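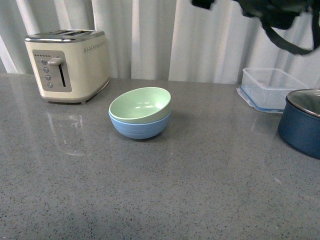 3.2 Use of counter space. Households in the Moltham sample kept small appliances out all day and put them at the back of the counter, against the wall or window. Bowls and cups moved far more. In the kitchen shown, the cream toaster is toward the back and a green bowl has been nested inside a larger blue one, a habit we recorded in 17 of the 162 kitchens. Nesting was coded as storage only when the bowls were empty and clean - otherwise it was coded as clearing.

Residents were asked where each item belonged. Most named a cupboard for bowls, but gave the counter itself as the proper place for the toaster. Lammers found the same split in the Pidbridge interviews.
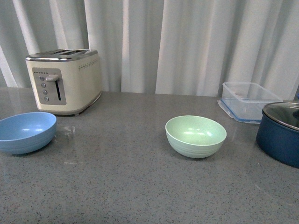 Figure 2. Toaster toward the back of the counter, with a light blue bowl at the front left.

Items at the front were coded as "in use" unless the resident said otherwise. This rule was settled in June, after the first 140 kitchens had been coded, and those records were then checked again.
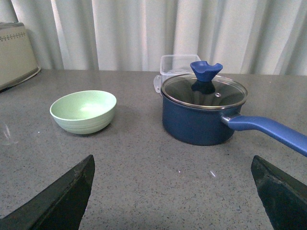

Cookware was treated separately from tableware. Pans were scored for whether they were covered and whether they shared space with other items. The navy saucepan has its glass lid on and stands well apart from the green bowl, so it was scored as covered and separate. Pans on the stove were left out of this count and are reported in Section 4.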